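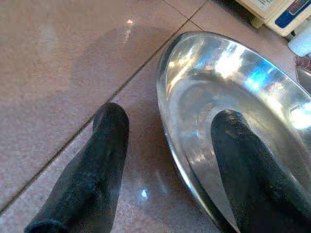 20 Apr 2026
Workshop notebook, broadcast archive and restoration

Subject: transfer of the Drudmont serial, second batch of tapes

Work resumed this morning on the daytime serial "Drudmont." The station's agreement with Folow, which holds the rights, covers 660 episodes, of which 500 have been located on tape. The remainder are listed in the Folow inventory as "not held." Colleagues should not read this as "lost." Several entries marked that way in January were later matched to tapes filed under the working title, "Skitum," which was used on labels during the first season and now and then afterward.

Condition on arrival. The cartons came in good order, upright, spine labels outward. Three cassettes showed label adhesive on the door and were set aside for cleaning. One case held the wrong cassette, an awards luncheon from the same broadcaster with no slate and no date. It has been logged under its own number and will be reported to Folow with the weekly list. It should not be returned to the carton until they reply.

Machine setup. Deck B was used throughout. Heads were cleaned before the first tape and again after lunch. Color bars on the first four tapes agreed closely with one another and needed only a small chroma adjustment. The fifth had no bars at all, and levels were set by eye against the opening titles, using the title card from the previous episode as the reference. This is noted in the transfer record so that whoever does the grade knows where the number came from.

Playback. Dropouts were light in the first half of each episode and heavier after the second commercial break, a pattern also seen in the first batch. The cause is not known. My own guess is that the tapes were stopped and parked at that point for many years, but the wind marks do not clearly support it. A second pass on Deck A gave the same result on the one tape tried, so the deck is probably not at fault.

Audio. Channel 1 carries the full mix. Channel 2 is described on the paperwork as music and effects, but on every tape played today it carries the full mix again at a lower level. Please do not label it as music and effects in the catalog. The Duangkaew dub, prepared for overseas sale, was presumably made from some other source, and a query has gone to Folow asking whether that source survives. If it does, the hospital wedding episodes could be repaired, where the organ is badly distorted on both channels of our copy.

Credits and cast records. The closing credits were cut short on most weekday episodes and run in full only at the end of the week. The full roll is therefore the only reliable evidence for the smaller parts. Under the current procedure we transcribe each full roll exactly as spelled on screen, including errors, and put any corrected spelling in the separate field. Two performers appear under different surnames in different seasons. They have been entered as separate records with a cross-reference until the union paperwork is checked. No merging is to be done from memory, or from fan listings, however good the fan listing may be.

The press office has asked for a short list of clips suitable for obituaries and anniversary items. The request is reasonable, and it will come again, usually late on a Friday with an hour's notice. I propose that we mark possible clips as we go, with in and out times and a plain note of who is on screen. Each should run under a minute and should make sense without the storyline. The courtroom speech in the second season is a good candidate. The twin reveal is not, as it depends on a split screen that jumps badly at the join. Nothing is to leave the building until Folow has cleared it in writing.

Storage. Files are being written at full quality to the main server, with a viewing copy made overnight. At the present rate the batch will need around 200 hours of deck time, not counting repeats. The overnight job failed on the last file of the day and has been queued again. Checksums were good for everything else.

Differences from the script file. Episode numbers on the scripts run one ahead of the numbers on the slates from the middle of the first season. A preempted broadcast seems to have kept its script number and lost its tape number. The catalog follows the slate. Script numbers go in the notes field — with the word "script" written out, as bare numbers have already caused one wrong pull.

To do
Clean the cassettes set aside and try them on Deck B
Send Folow the luncheon tape details and the question on the Duangkaew source
Check remaining "not held" entries against the Skitum labels
Add the clip-marking column to the transfer record
Look at the viewing copy from the failed job before the first tape goes in
Order head-cleaning fluid, one bottle left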